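5/17/23

Sorting day for the odds and ends from the Istgate boxes. The white table was the only clear surface long enough, so everything went on there in batches before going back into storage at Stultcombe. Began at half past nine.

Batch one was mixed household. Spread it out well apart, to make the labels easier to match.

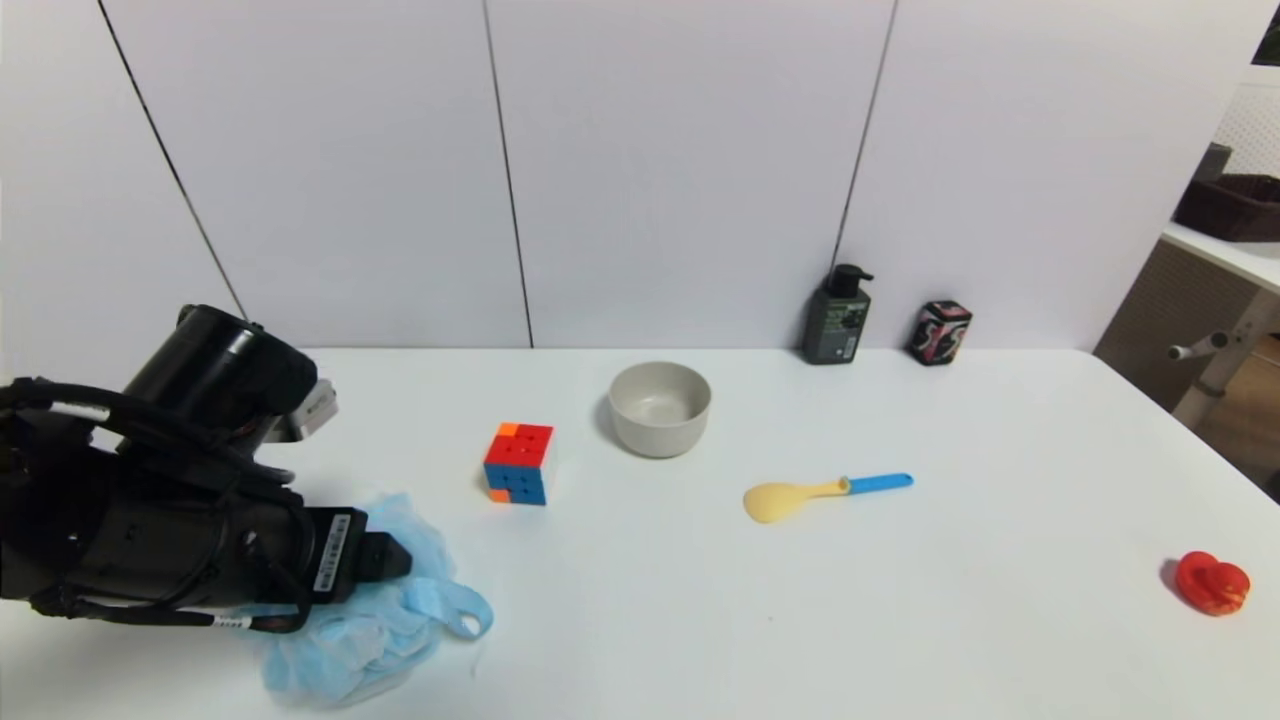

Face mask, cube, bowl, rice paddle, red pepper.

The cube is partly scrambled and will stay so. The bowl is light grey with a thick rim and goes with kitchen, as does the paddle – pale yellow scoop, blue handle. The pepper is a toy and goes with toys, although the old list had it under food. Corrected. The mask is crumpled and I have put it down for disposal.

Bathroom things next. The pouf is light blue netting with a satin ribbon loop in a slightly stronger blue. Listed by the loop, which will take a hook. Weight not recorded – the Chege scale reads in steps of 2 g and I don't trust it at the low end.

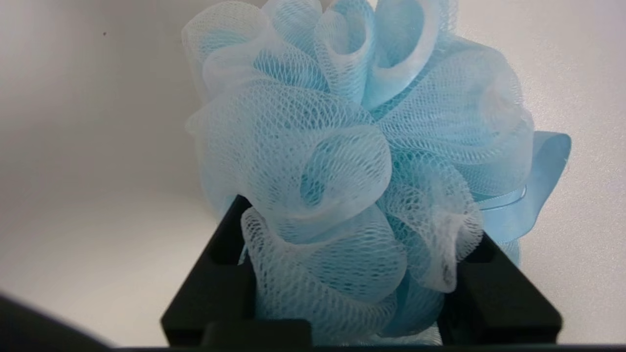

Toys, after lunch

Moved the pepper across on the list. The red duck is entered as rubber, red, upright. The Jaltholm list has a column for height, which I have left blank until the steel rule is found.

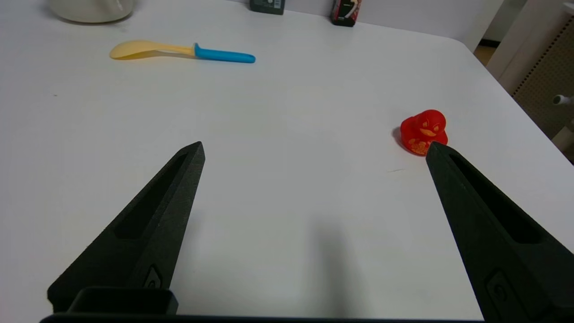
Left over

Total entered so far is 67 lines. 30 still want a shelf code. Need more tie-on labels before June; the last box of 1,000 is nearly through. Stopped at ten past four.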